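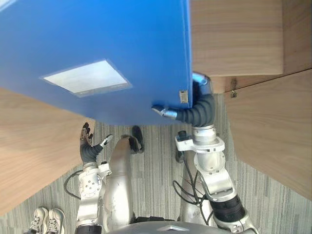
Should an office keep its paper records once they have been scanned?

Most of them can go, but a small part should be kept on paper for good, and somebody who knows the work should choose which part.

I worked in the records room of a housing association for 21 years, and for most of that time my view was that we kept far too much. We had repair slips for boilers that had been scrapped and minutes of meetings about the car park. When the scanning began I was glad of it. I am still glad of it, mostly. My complaint is with the rule that came along with it, which said that once a page had been scanned and checked, the page was to be destroyed within 50 days.

A rule like that treats every sheet the same. A gas bill and a hand-drawn plan of the drains go into the same sack. The gas bill is no loss. The drain plan was drawn in pencil, in three colours, and our scanner was set to black and white because the files came out smaller. I opened the scan last April and could not tell the foul water from the rainwater.

People who sell scanning will say that this is a matter of settings, and they are right. But settings are chosen on the first morning by someone who has not yet seen what is in the boxes. Our contractor, Vostance, did what the contract asked. The contract asked for legible text. It did not mention pencil, or notes on the back, or the slips that previous clerks had pinned to a page to say that the page was wrong.

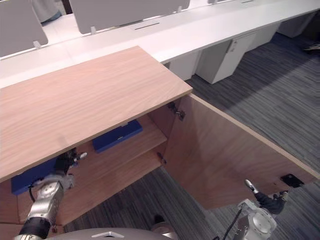 The usual argument against keeping paper is the cost of space, and I take it seriously. Floor space is dear and damp gets into everything. When we went through the Narkitz estate files, though, there were 819 of them, and the ones I would have fought for came to 341. Most of those were thin. They would have gone into a corner of the room we already had.

Amândio Gouveia, who ran the repairs desk, wanted to keep fewer than I did. His test was whether anyone would ever dig a hole because of the document. I thought that too narrow, as it left out the tenants' letters, but it was a better test than the one we were given. It could be used by a new starter in their first week.

The other thing I would change is the timing. Fifty days is not long enough to find out that a scan is bad. Nobody looks at a drain plan until the drains block, and that may be years off. I would hold everything for two winters and then sort it.

I would also write down what was thrown away. A plain list would do, with the date and a name against each line. We had no such list, so when a file is missing now, staff spend a morning searching for something that was pulped long ago.

None of this needs much money. It needs a few weeks from someone who has used the files, before they retire and not after.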